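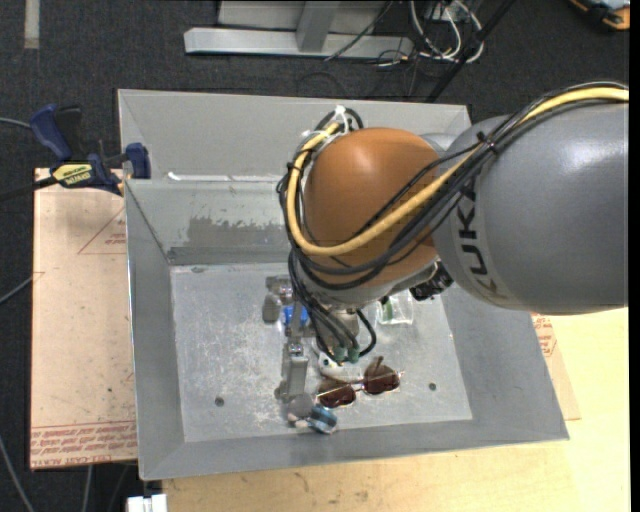

Home Forum Members Gallery Rules Login
Search this board Go Advanced

Open day at Stoleo, bin picking demo

mamer_line2
I was at the Stoleo open day in Mamer and want to write my notes before I forget. The cell with the KUKA arm was the one I stayed at longest. Mixed small items in a gray metal bin, sunglasses also, and a gripper with a long finger. They told us it made 631 picks that morning. I have asked how many failed and the answer was not very clear.

altico_fan
Sunglasses are a good test, thin frame and nothing flat to hold. But 631 with whose counter? At the Altico demo in February they counted every closing of the gripper as a pick.

mamer_line2
Good question, I did not ask this. The screen said 3,707 attempts in total, I think for the whole week.

kabelis
I don't agree that it is a useful demo. Only a few objects on the floor of a large bin - in our plant the bin is full to the top. Also those hoses hanging over the gripper would catch on something in the first hour.

altico_fan
Hoses are always like this on a test cell. You clamp things, you try, you make it clean later. I would not judge by it.

kabelis
Then they should not invite customers yet.

mamer_line2
It was for students too, so I find it fair. The talk by Stankevičius had fuller bins, some 10 minutes of video. I will ask for the slides.

Last updated: June 13, 2020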